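## 4. Registering a witness statement in Plenar

Follow this section when a complaint is already open and has a case number. If there is no case number yet, go back to section 3. You need the role Investigator or Case Clerk.

1. Open the case and choose **Statements > New**.
2. Type the name of the witness as it is written on the identity document. Do not shorten it.
3. Select the type of statement: spoken, written or sworn. For a sworn statement, the program asks also for the name of the officer who took the oath.
4. Attach the signed copy. One file can have up to 100 pages. Longer statements must be divided, and each part needs its own page numbers.
5. Press **Save as draft** and read the text one more time with the witness.
6. Press **Lock**. The statement receives a number, for example 2865-17.

**Caution:** After locking, the text cannot be changed, also not by the administrator. Corrections are entered as an additional statement - see section 6.

### 4.1 Linking exhibits

An exhibit must be in the register before you can link it. Items like phones, papers and keys are registered one by one, and the packaging gets its own line.

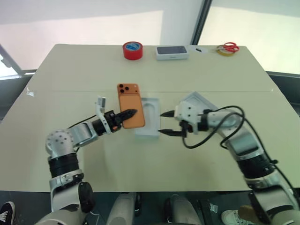 *Fig. 4. Orange phone, face down, and white box tray.*

1. In the locked statement, choose **Links > Exhibit**.
2. Enter the exhibit number and press **Find**.
3. Mark the paragraph where the witness speaks of the item.
4. Press **Link**. The paragraph number appears in the exhibit record.

**Note:** If the message "Error 891" appears, another user has the exhibit record open. Wait until this person closes it, then repeat step 4. Your marked paragraph is kept.

### 4.2 When the witness cannot be reached

Set the status to **Not interviewed** and write the dates of your attempts in the field **Reason**. Do not leave this field empty - the final report prints it word by word. A summons which was sent by mail is entered under **Letters**, with the date of posting.
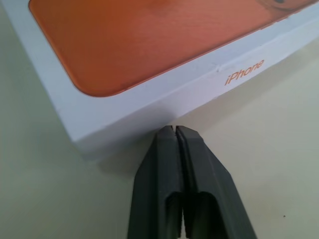
**Can I finish the report if one witness was not interviewed?**

The report can be finished when every witness on the list has a status, and "Not interviewed" is accepted if the field **Reason** is filled in.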